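Revolen House, residents' moving group
Minutes of the March meeting, ground floor hallway, 7 pm

Apologies were received from flat 8. The minutes of the last meeting were agreed with one correction: the deposit for Van Beek is 70 euros, to be paid on booking.

## 1. Keys and fobs

Every flat hands in one set before the decorators start on the upper landing. Sets must have the fob and tag together. Several came back last time with a key and no tag, and matching them up took most of an evening. 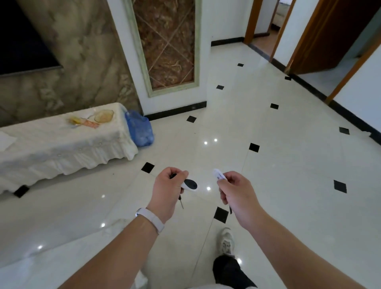
Replacement fobs can be ordered through Levar. The charge is 19 euros each and is paid by the flat concerned. It was asked whether the building fund could cover the first replacement. This was not agreed.

Flat numbers are not to be written on tags. The list linking tags to flats stays in the locked drawer.

**Action:** flat 3 to check the sets against the list and report any gaps.

## 2. Hallway and covered furniture

The wrapped furniture stays against the side of the hallway until the rooms are ready. One resident felt it had been there long enough and asked for a date. Van Beek have offered a morning slot but have not confirmed it.

The way through must be kept clear for prams and deliveries. Bags and bedding should go on top of covered pieces and not on the tiles.

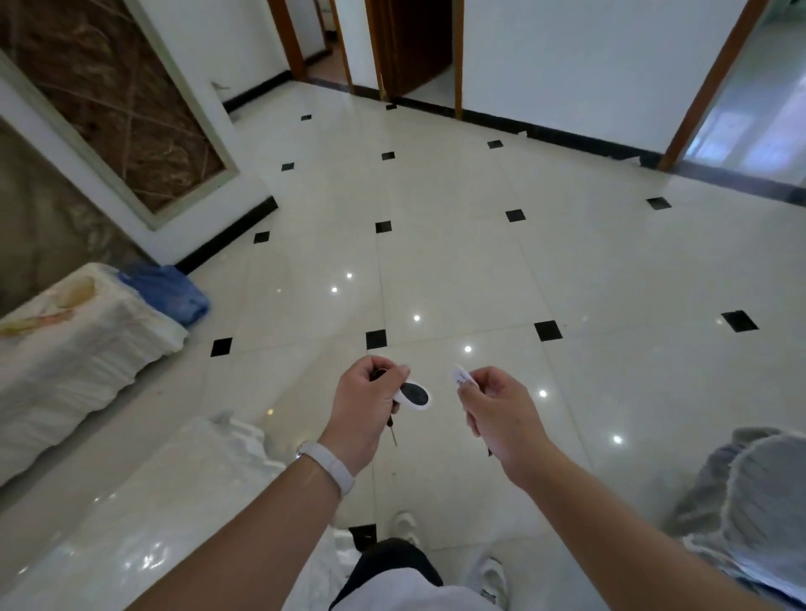 Floor protection was discussed at some length. The polished tiles mark easily and the black corner pieces are hard to replace. Tikeo quoted 100 euros for card sheeting along the full length. It was agreed to accept, provided the sheeting is laid before any heavy item is moved. No furniture is to be dragged, covered or not.

**Action:** flat 5 to accept the Tikeo quote and ask when they can deliver.

## 3. Mattresses and packing materials

- Mattresses need a full cover before they go on the van. Van Beek will refuse any that are bare.
- Tape is to go on the cover only, never on the quilting.
- Existing marks should be noted on the packing sheet before wrapping, with both the owner and the packer signing.
- Tape and small metal parts should be picked up off the mattress before the cover goes on.
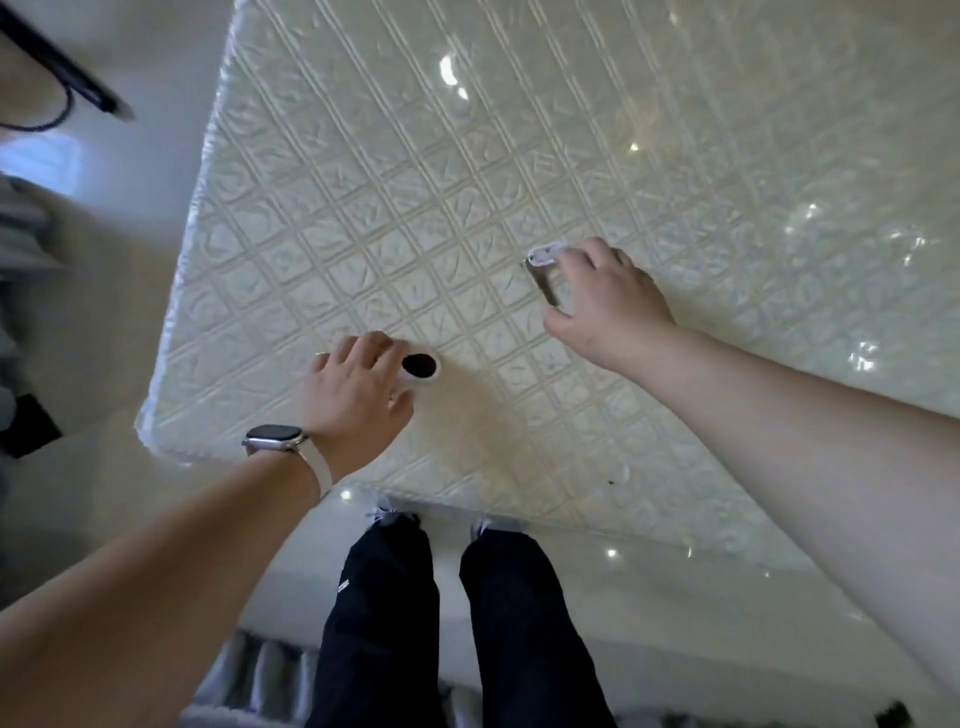 ## 4. Any other business

The front door is still sticking. Flat 2 has planed the edge once and will look at it again.

Flat 6 asked for the hallway lights to be left on until 10 pm while the move is under way. Agreed.

Next meeting in April, same place and time. The meeting closed at 8.15 pm.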